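Planning for things that fold: inside the Skodel motion stack

Posted 01/04/2021 | Filed under: Software, Manipulation, Interviews
Print this article | E-mail to a colleague
Shares: 20 | Comments: 3

Omprakash Khurana maintains the planning layer of Skodel, the two-arm control software developed at Clududico.

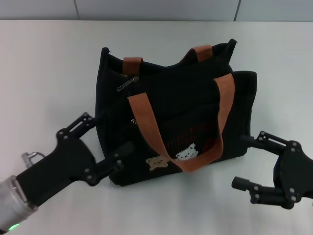 Most of his time goes into the interface between perception and planning, a part of the code he describes as "mostly timestamps." Skodel runs its arm controllers at 400 Hz. The perception module, Hetura, publishes at 20 Hz, and its output arrives late by an amount that varies with the size of the point cloud.

"The planner used to take the newest estimate and treat it as current," Khurana said. "For a rigid block on a table you get away with that. With fabric, the first contact changes the shape, and the next plan is made against a surface that has moved."

The current release attaches a validity window to every shape estimate. If the window expires before a trajectory has been checked, the planner discards the result and requests another. Khurana said the change took two weeks to write and most of July to test.

He is cautious about simulation. The team's cloth model is a mass-spring mesh with 991 nodes, a size chosen to fit the time budget on the workstation. "It gets the drape approximately right and the friction wrong. We use it to find crashes in the planner. We don't tune grip force on it."

Straps and handles are handled separately. Hetura fits a curve to each one and passes it to the planner as a chain of short capsules, which the collision checker can process quickly. The body of a bag is passed as a mesh with a margin around it. Khurana said the margin is still set by hand, per object class, in a configuration file. "I would like that to be estimated. It is on the list, and it has been on the list for a while."

Coordination between arms is done in a single joint space. An earlier version planned each arm alone and resolved conflicts afterward by slowing one of them down. It was faster to compute, but the arms could end up waiting on each other, and the recovery code grew until it was longer than the planner.

The regression suite, called Kaushik, replays 3945 recorded planning requests against each build and compares path length, clearance and solve time. A build fails if the median solve time rises by more than 20 percent. Khurana would prefer a stricter limit on the slowest cases. "The median hides the queries that time out, and those are the ones people call me about."

The next release moves trajectory checking onto its own thread. He gave no date for it. The message format will change as well, so existing logs will need to be converted before they can be replayed.

Tags: motion planning, two-arm control, deformable objects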